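Jemness Robotics Unit
Topic 7: Over-travel faults in drawer tasks

Reading before the tutorial: sections 2 and 3 of the Jollwood lab manual.

Background

A drawer looks like a one-axis problem. The handle moves along a line, so the gripper should too. The line is set by the runners, and the controller only has an estimate of it. Any error between the two shows up as side load on the handle. A stiff arm will hide this error until something slips, bends or comes off the runner.

The fault

The Flondiver arm was running a drawer-opening policy trained on hand-held gripper demonstrations. On run 539 the drawer was pulled past its safe travel, the back of the drawer box dropped off the runners, and the front tipped down with the handle still held. The arm read the drop as a lost grasp and closed harder. The operator pressed the stop. Nobody was hurt. One runner was bent.

Sequence from the log

Grasp confirmed, pull begins.
Pull force steady at 7 N.
Force falls to near zero as the drawer box leaves the runners.
Grasp monitor reports slip. Grip force goes to its limit of 50 N.
Operator stop, 2 seconds after the slip report.

Causes

1. No travel limit. The policy had learned to pull until the drawer was "open", and the demonstrations did not agree on where that was. Several went almost to the end of the runner.

2. Wrong recovery. The slip response assumed that a sudden loss of load means a loose grip. With furniture it can also mean the load is no longer supported.

3. Stop threshold on high force only. A sudden low reading was never treated as a fault.

Changes made

Travel is now capped from the measured depth of each drawer. A sharp fall in pull force halts the arm and holds grip force where it is. Demonstrations that went past the cap were cut from the training set. The Akpalu checklist now has a line for loose items inside the drawer and on the top, to be checked before each session.

For the tutorial

Sketch the force trace you would expect for a normal opening, a jammed runner and a drawer leaving its runners. Mark where each one should trigger a stop. Then say what the arm should do with the handle after the stop, and who is allowed to release it.

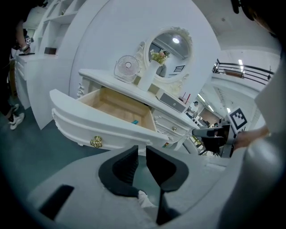

Figure 1. Hand-held grippers at a vanity table, top drawer pulled well out.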